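Borrowing the Mezzanine Cart: Your Questions, Answered With Some Patience
Updated June 2021
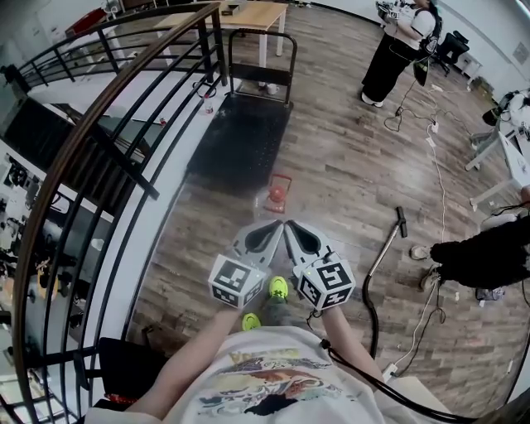 The upstairs floor at Hallamberg is shared by every tenant on the hall list, and so is the cart. Laiba Rizvi wrote these answers after getting the same email 12 times.

Who can use the flatbed cart?
Any tenant. Sign the sheet outside room 601 first. "I was only gone a minute" is not a signature.

How much can I put on it?
Our house limit is 70 pounds. The cart may well be capable of more. Your stacking isn't.

Can I leave it by the railing?
Yes, as long as people can get past. Push handle upright, nothing on the deck. Please don't hang coats on the handle - it has enough to do.

Can I put things on the handrail?
No. There is a floor below, and there are people on it. This covers coffee, phones and the mug you are sure is balanced.

I left a bottle or a cup on the floor. Is it still there?
Probably. We clear the floor at closing, and cups go in the trash. Bags and anything small enough to step on go in the Sturnen box downstairs until the end of August.

Is the table for anyone?
Anyone who takes their things away afterward. Shaikh and Nikeck both believe it is theirs. It belongs to the building.

Will the cart scratch the floor?
Grit under the wheels will. Sweep first. The broom is in the closet next to 601, behind everything else.

Is there a deposit?
$50 for overnight loans, returned when the cart is. Day use is free, which may explain how often a day lasts until Thursday's equivalent in someone else's calendar.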